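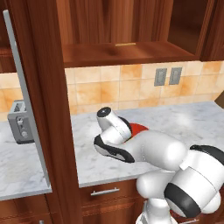

About us

3 min read

Jeltach is a small robotics workshop above the old Guthrie printworks, a brick building put up in 1892 and still draughty in every corner. We teach robot arms to do kitchen jobs, and nearly all of that teaching starts in simulation, where a dropped bowl costs us nothing and the worktop never needs wiping.

Lewis Dow and Aarti Vishwakarma started the company with one desk and a very loud computer. Sorcha Mowat joined to build our virtual kitchens, and she cares about cupboard doors and drawer handles more than anyone we have ever met. Ataberk Başaran looks after the control software, Hidivard, and will happily talk about grip until the kettle boils (twice).

Come and see us

Our open day is in August and it is the best day of our year! Last time we had 200 visitors up the stairs, from pensioners to a whole Scout troop, and we ran the kitchen demo on the big screen all afternoon. People pick a task, we set it going, and everybody watches the arm have a try. Picking up a bowl gets the loudest cheers – there is something about a round, shiny rim that makes a room hold its breath.

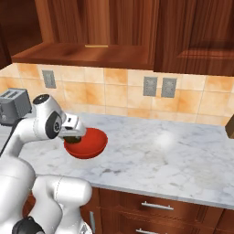 The kitchen demo: the arm with the red bowl held by its rim.

You are welcome to ask anything at all, and to have a go at steering the simulated arm yourself. It is harder than it looks and a lot of fun.

School groups can visit in term time too. Effie Cairns arranges those, so ask for her when you ring. The lift is working again.

Last updated: Apr 24, 2025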